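Thread on oiling a wooden kitchen counter, because three people asked me this week and I keep typing the same thing. 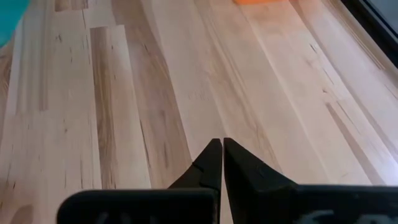
How often does a wood counter need oil?

Once a week for the first month, once a month for the rest of the first year, then whenever water stops beading on it. Ours gets done in March and again in the fall.

Use food-grade mineral oil. It's cheap and it doesn't go bad. Don't use olive oil or anything else from the pantry. It turns sticky and starts to smell after a while.

Warm the bottle in a bowl of hot tap water for a few minutes before you start. Thin oil soaks in faster.

Clear everything off first, including the toaster. I used to work around the toaster and ended up with a pale square in the shape of a toaster.

Wash with dish soap and water, dry with a towel, then leave it overnight. Oil over damp wood goes blotchy.

Sanding: only if it feels rough or has stains you can't live with. Start at 120 grit, finish at 200. I've seen people go to 300 and it feels very nice, but the oil takes longer to get in. Always with the grain.

Wipe the dust off with a barely damp cloth. Let that dry too.

Pour a puddle the size of your palm and spread it with an old T-shirt. Keep going until the whole surface looks wet. Don't skip the end grain near the sink. It drinks more than the rest and it's where the rot starts.

Leave it for a few hours, then wipe off what's left. If it still feels greasy the next morning, wipe it again.

Lay the rags flat outside to dry before they go in the trash. Mineral oil is pretty tame, but linseed and tung oil rags can heat up and catch fire by themselves, so I treat them all the same way.

Black marks around the faucet are usually iron and water. Oxalic acid takes most of them out. Wear gloves, open a window, rinse well. Lemon juice did nothing for mine.

White rings from hot mugs often fade after a coat of oil. Burn marks don't. Those need sanding.

Reinhold Hellwig, who fitted kitchens in Wullcombe for years, told me to put beeswax on top of the oil. I tried it on one half of the counter. The waxed half shed water better and showed every fingerprint. I still wax next to the sink and nowhere else.

Cost so far: $17 for a big bottle of oil, and I'm not halfway through it. Poonam Tomar got a quote of $2,000 to replace hers with stone. She spent a weekend sanding and kept the wood.

Someone asked about hardwax finishes. Fewer coats, longer between coats, costs more, and patching a small spot is harder. Wanting Fan has it in her rental and likes it. I haven't used it myself.

Cutting right on the counter: up to you. I use a board. Idrisa Magesa cuts straight on his and sands it once a year.

Will post the sink edge once the second coat is on.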